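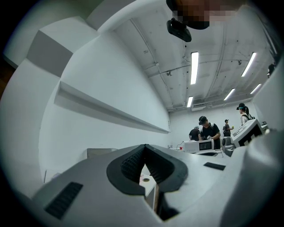
3.2 The shared workroom

Figure 2. The workroom during a session, with people standing at the tables near the back wall. Tube lights and exposed pipes cross the ceiling, and a wall-mounted air-conditioning unit sits on the far wall.

The third site, which we call Kerslake after the building it occupies, is a single long room used for bench work. It was the most crowded of the sites in the study. We observed 17 sessions there, most of them in July, and each session was treated as one unit in the coding described in Section 2.4.

The room has white walls and a white ceiling. Pipes and conduits run across the ceiling without a covering, and the tube lights are set at different points along it (Figure 2). Work tables stand toward the back. People work on their feet. Stools were offered by the site manager before the study began, but they were stacked in the corridor and we did not see them brought in.

We were interested in how people divide the tables when no places are assigned. At Pinotari, the first site, each worker had a named place and kept to it. At Kerslake there was no such rule. A worker coming in took whatever stretch of table was open, put down what he or she was carrying, and began. Machines stayed on the tables between sessions, and the open stretches were therefore the gaps between them. In Figure 2 a white device with a dark screen and a larger white machine with a black front panel both take up table space in front of the people standing there, and a gray machine is partly hidden behind the larger one.

Two patterns came up again and again in the field notes. The first is that people gathered at the back of the room even when there was space nearer the door. When asked, most gave the same answer: the back was where the other people were. Several also mentioned power outlets, although outlets were fitted along both side walls. The second is that very little was put away. Small items were left beside the machine they had last been used with, and the next person either worked next to them or moved them a short distance to one side. We recorded 8 sessions in which an item was moved this way more than once, and in 3 of these it ended up on a different table from the one where it started.

Personal belongings followed a different rule. At Starenetti, where lockers are provided, bags were never seen in the work area. Kerslake has no lockers. Some workers put their bags under the tables and others kept them on while they worked, as the woman with the dark backpack at the right of Figure 2 has done. She is also wearing a white headset. Workers told us that a bag on the floor was likely to be kicked, and that a bag on the table used up space someone else would want.

Talk in the room was mostly brief. Workers standing side by side could spend long periods looking down at their own tasks, and we did not count closeness alone as interaction. Under the coding scheme, two people were marked as working together only if they spoke, handed something over, or looked at the same object for longer than a moment. This lowered the figure for Kerslake compared with a simple measure of distance, which would have placed nearly everyone at the back of the room in one group.

Lighting and temperature came up in the interviews without prompting. Opinions on the air conditioning were divided, with those who worked closest to the unit asking for it to be turned down and those nearer the door asking for the opposite. The tube lights drew fewer comments. One worker said they were fine for reading labels and tiring by late afternoon.

3.3 The Stinia annex

The fourth site is smaller and was added after the pilot. It has 2 tables, both against the same wall, and a storage cabinet between them. Sessions there were shorter than at Kerslake and usually involved the same workers from one week to the next, so places became fixed by habit without any rule being stated.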